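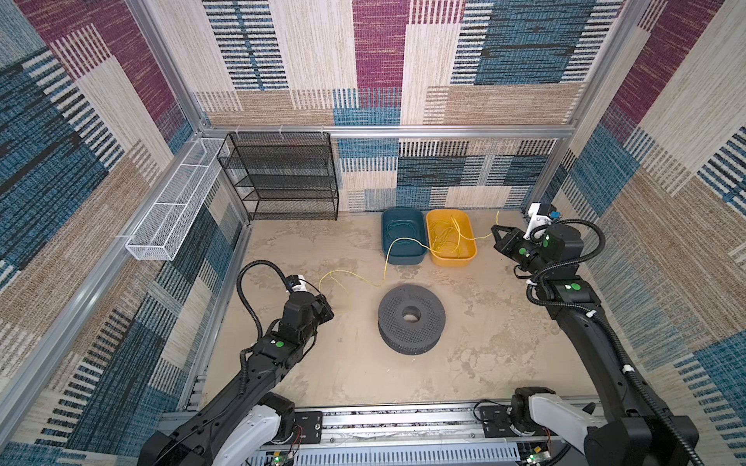

The two-arm cell at Tomar, with cable in both basins.

4 min read

Shivam Upadhyay looks after one cell, and he talks about it the way other people talk about an elderly dog. "It's fine," he told me, before I'd asked. "It's fine if you leave the hoses alone."

The hoses are the black corrugated ones that carry the wiring out to each gripper. Upadhyay checks them every morning with the power off, running a thumb along the ridges. "They look tough. They're a vacuum cleaner part with ambitions." He replaced the left one in May, after almost 300 hours, and gave it a wider loop. The old loop was neater and cracked at the wrist.

Next comes the rail. Both arms ride on plates along the front, and he wipes the track, then goes over the plate bolts with a hex key. "Helledthorpe sent us a torque chart. I lost it. I asked for another and they sent the invoice again."

The green LEDs on the two little boards get a glance. "Green means there's power. People think it means everything's good."

And the striped fabric on the walls? "Blue, maroon, whatever was on the roll. I like it. Drutmont's cell is gray and they all look tired over there."

Restarting takes him 35 minutes, most of it spent re-zeroing the right arm. I asked what would make it quicker. "A different right arm," he said, and went to find his hex key.

Comments

protthorpe_pete: We do the rail every 6 days and the bolts never. Should I worry?

M. in maintenance: Yes, Pete.

gantrygirl: Wider loop fixed ours too. Snags on everything now.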